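What I Learned at the Kirkix Open Day About Checking Things
Jan 17, 2023

I went to the Kirkix open day in the hope of being told I was right about everything. Kirkix is a small outfit that tests health claims, mostly the kind your uncle forwards at midnight, and once a year it lets the public in to see how it's done.

The morning began with garlic. A rumor that raw cloves in your socks will stop a virus had been shared 722 times in one neighborhood group before it reached the Drisar desk, the team that takes in questions. We were given the post and told to find where it came from. My table followed it back through 5 websites, each citing the next, until the last one cited the first. I have had family arguments shaped like this.
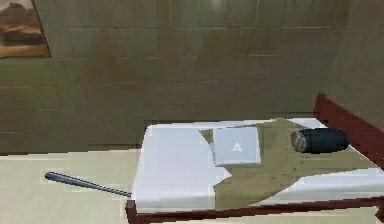

Tiled walls, with a landscape hanging in the corner.

Next was a talk on sample size. The speaker put up a headline about a tea that "cures" tiredness, then showed us the study under it: no comparison group, and everyone who took part had been sent free tea. The woman next to me wrote down the name of the tea.

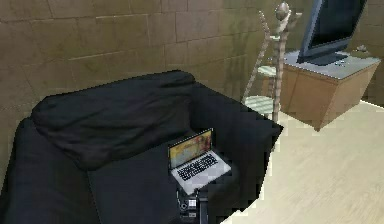

Laptop on the black armchair.

After lunch (sandwiches, evidence of quality mixed) came Semaan, a searchable file of claims that have already been looked into. It holds 366 entries so far. I typed in something I have been telling people for years about cold weather and colds, and was given three pages of polite disagreement.
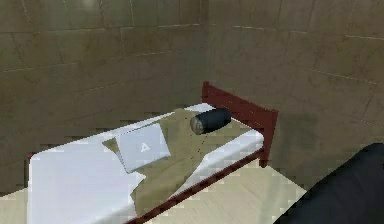 The file is slow going if you want a yes or no. Most entries end with some version of "probably not, but the studies are small," and a man in the back asked whether they could make it sound more certain. They could not. He seemed to feel he had paid for certainty, though the day was free.

The last session was on Bokora, a plan to train 600 school students to ask where a claim comes from before passing it on. I wish them luck - I was in that room with grown adults and we still fell for a made-up graph.
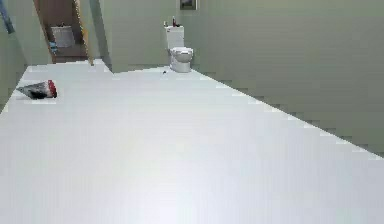 If you want to go next year

Sign-up opens in January and the places go fast. Take a claim you believe, not one you already laugh at. Mine is now down to "some evidence, weak," and I have stopped bringing it up at dinner.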